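Three weeks with the Ragab kitchen simulator

Thu 26 May

So I finally caved and bought the Ragab home kitchen pack. If you read my November post you'll remember I swore off paid simulators after the Rurnum mess (still waiting on that refund, by the way), but then Latifa Farouk showed me what she'd been doing with hers and I folded in one evening. I'm weak when it comes to kitchens!

For anyone new here, I teach robot arms to do chores on my computer, mostly after the kids are asleep, and I'd like one day to do it with a real arm in my real kitchen. Ragab sells you the room, the furniture, the food and the robot, all ready to go. The pack is $197 for a home license. There's a free trial too, with one room in it and a save limit of 5 tasks, and I burned through that before I'd finished my tea.

Setup was easier than I expected. The download took most of an afternoon on our connection, and then I had an error about a missing texture folder that ate another hour. I wrote to support and got a reply from Mohcine Ramadan the same night – a proper reply, with the fix in it. Big points for that.

What do I like? The doors, mostly. In Rurnum a fridge door was a flat thing that popped open like a cartoon. In Ragab it swings, it has weight, and the arm can bump into it, and mine did, over and over. You can also drive the arm yourself with a game controller and record the run, and I've gotten weirdly attached to doing that. My wrist has not.

What don't I like? The manual. It reads like it was put together by several people who weren't speaking to each other. The lighting presets are all a bit dentist's office. And the food list is short, so if you want soup you're out of luck.

My current project is putting snacks away and getting them out again.
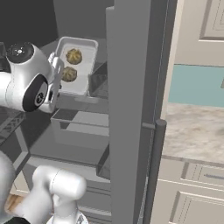
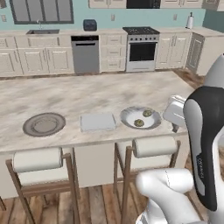
Grasping is where I've spent most of my evenings, and it's the part of the pack I'd pay for again. You can set how slippery each thing is and how hard the fingers squeeze, and then run the same reach over and over with tiny changes. Going in at a tray on a fridge shelf from the side, with the gripper right up by the rim, is a much fussier job than coming down to a bowl out on an open island, and I like that the pack lets me practice both in the same kitchen. I keep a separate grip setting for each now. Aušra Paulauskas gave me that tip on the Grernelach forum and it saved me a lot of swearing.

Would I tell you to buy it? If you already have a decent graphics card and you like fiddling, yes. If you want something that works out of the box on a laptop, wait for the lighter version they keep hinting at. I'm going to try the laundry room next, if it ever finishes downloading.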